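**Thread: Cold wash at 20 degrees, does anyone believe it?**

**skumcombe_dan** wrote:

Our housing association, Rilness, has sent round a leaflet saying we'd all save £242 a year by washing at 20 and giving up the tumble dryer. I've been doing my own laundry for thirty years and I don't buy it. £242 a year? On what, six loads a day? There's no working shown anywhere, only a smiling sun and a phone number.

Has anyone on here gone cold and stuck with it?

**Remedios F** wrote:

I have, since January. Bills are down a bit, but I also stopped using the oven so much, so who knows which did it. Clothes look fine. Towels I still do at 60.

**pegbag** wrote:

> Clothes look fine

They look fine to start with. Give it a year. I went cold for most of 2022 and ended up with T-shirts that smelled all right in the drawer and dreadful after ten minutes of wearing. Body oils don't shift at 20. The leaflet people never mention that.

**Remedios F** wrote:

Which detergent, though? If you used powder at 20 it probably never dissolved. Liquid is a different matter.

**pegbag** wrote:

Liquid. A decent one as well.

**grurkeck_miroslava** wrote:

I think the temperature is a side issue. Most people stuff the drum, pour in double the liquid and then shut the door on it wet between washes. Of course it smells. I look after the laundry rota in our block and the first thing I ask when somebody complains about smelly clothes is how full they pack it.
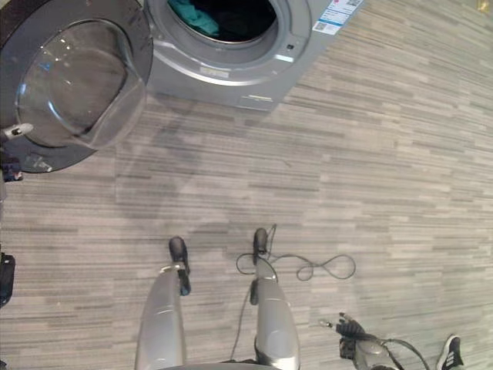 Overfilling is where I'd start, Dan, before you argue with anybody about degrees. Clothes have to drop through the water, and they can't do that if you've had to lean on the door to shut it. Then there's the rubber. With the door wide open like that you can get at the thick grey ring round the drum, and you want a cloth right inside the fold of it, because that's where the slime lives. I do ours every couple of weeks. An empty hot wash now and then as well, whatever Rilness says.

**skumcombe_dan** wrote:

Fair enough on the seal, mine is a disgrace. But that still isn't £242.

**DaliborB** wrote:

I rang the number on the leaflet. Spoke to a nice woman who told me the figure was "up to", and that it assumed a household that tumble dries everything and washes at 60 every time. I asked how many households that was. She said 987 tenants filled in the survey. I asked how many of those washed everything at 60 and she said she'd have to come back to me. That was 2 weeks ago.

**pegbag** wrote:

"Up to" doing a lot of lifting there.

**grurkeck_miroslava** wrote:

It doesn't say "up to" on my copy. It says "you will save".

**DaliborB** wrote:

Same on mine. Printed at the bottom: Jun 20, 2024. So it isn't an old one either.

**Remedios F** wrote:

I still think you're all being hard on it. Heating water costs money, and heating less of it costs less. You don't need a survey for that.

**skumcombe_dan** wrote:

Nobody's disputing that, Remedios. I'm disputing the number. If they'd said "you might save a few quid a month" I'd have shrugged and tried it.

**pegbag** wrote:

And the dryer bit annoys me more. Dry it where? I've got one radiator and a north-facing window. Last winter I had black spots behind the airer, and then Rilness sent me a different leaflet about not drying clothes indoors.

**DaliborB** wrote:

I've got that one too. Same sun on it.

**skumcombe_dan** wrote:

Right, I'm going to do 30 for a month with liquid and a half-full drum, and read the meter before and after. Will post the figures, good or bad. Towels are staying at 60.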